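Drevano bench 2: recordings and shift notes from the teardown line

README, last updated March 18, 2024
Maintained by Saron Alemneh. Questions about the shift notes go to Hiwot Derese.
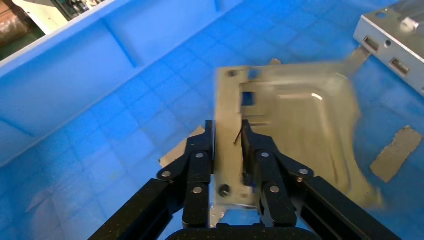
The teardown line at Drevano takes apart office electronics for metal recovery. Bench 2 used to be a hand-sorting station with two people on it each shift, picking parts out of the bins and throwing them into the right chute. The arm now does most of the picking. This folder holds the wrist recordings from the arm and the notes the bench crew kept while the job changed over.

What is in the folder

recordings/ has 156 clips, one per pick attempt. Failed attempts are kept.
notes/ has 19 shift notes, typed up from the paper book by Yeshi Negussie. Spelling is as written.
labels.csv has one row per clip: part type, bin, result, and who was on the bench.
changes.txt lists every change to the bench layout from January on.

Part types

We use the names the crew already used. "Bracket" is any bent sheet piece with holes or cutouts. "Chassis" is anything with port openings still in it. "Flat" is scrap with no shape worth naming. "Mixed" means the person labelling couldn't decide, and there are more of those than we would like. If a part has wire still hanging on it, the wire column says yes, whatever the part type.

How a clip gets its result

"Good" means the part reached the chute it was meant for. "Drop" means it left the jaws before that. "Call" means the arm stopped and someone had to come over. A clip can be a drop and a call. The result is entered by the person on the bench at the time, and Normunds Šimkus checks it against the arm's log at the end of the shift. Where the two disagree, the person's entry stands and the log value goes in the last column.

What changed for the crew

Nobody was let go when the arm came in. One of the two jobs at the bench moved to the battery room, which pays the same but needs a ticket. The other became a tending job: loading bins, clearing calls, filling in the labels.

Opinion on the tending job is split, and the notes show it. Cuts to the hands are down and the lifting is lighter. Several people wrote that the shift feels longer, and that standing next to a machine waiting for it to stop is tiring in its own way. Duygu Türkmen asked for rotation in her second note, and the bench has rotated every 60 minutes since then. Calls bunch up right after a bin swap, so the handover is not done during a swap.

The pick rate target was set before anyone had worked a full shift with the arm. It was dropped after the crew objected. Please don't use these clips to work out a rate for any one person. The bench column is there so that we can ask somebody what happened, and it is removed from copies that leave the site.

Known problems

Fast moves blur the part, and small holes and edges can be hard to make out.
Shiny metal throws glare. Turning the bench lamp helped on some days.
Two clips have the wrong bin in labels.csv. They are marked "check".
Notes from the night crew are thin. They were short-staffed and the book was often left blank.

Use

Internal training and safety review are fine. For anything else, ask Saron first. Anyone named in the notes can have their entries taken out by telling Hiwot, and they don't have to give a reason.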